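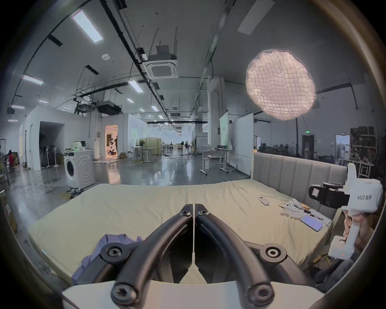
Bedroom Corner Project, final write-up
June 2023

So my project was the bed. I know, everybody else in the course picked kitchens, and I got a mattress, a sheet and the question of where all the little stuff goes! I called it Didarness (a made-up word that stuck) and my whole budget was 737, which had to cover bedding and anything I wanted to store things in.

I started back in April by making a list of what ends up on a bed during a normal day. Phone, cables, the remote, a cloth or two. The remote was the worst by far. It's white, it's small, and it slides under whatever you drop next to it, so I'd be patting the sheet like I was looking for my glasses in the dark.

My first idea was a hanging pocket from Vistine, and I tried it for 3 weeks. It sagged. Then I tried a tray from Nair, which was nicer to look at but tipped over every time somebody sat down (soft mattress, hard tray, should've seen that coming).

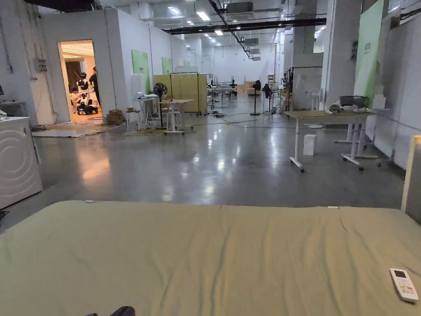 What I ended up with is much simpler: the remote gets a spot near the edge of the mattress, always on the same side, and everything else goes off the bed before the sheet gets changed. I timed myself making the bed 5 times with this rule and 5 times without, and I was quicker with it every time, though I was also getting better at corners, so take that how you like.

Stuff I'd still like to try: a darker sheet, and a side table at mattress height. The one I wanted from Gandik was 1,450, so that will have to wait for somebody else's budget.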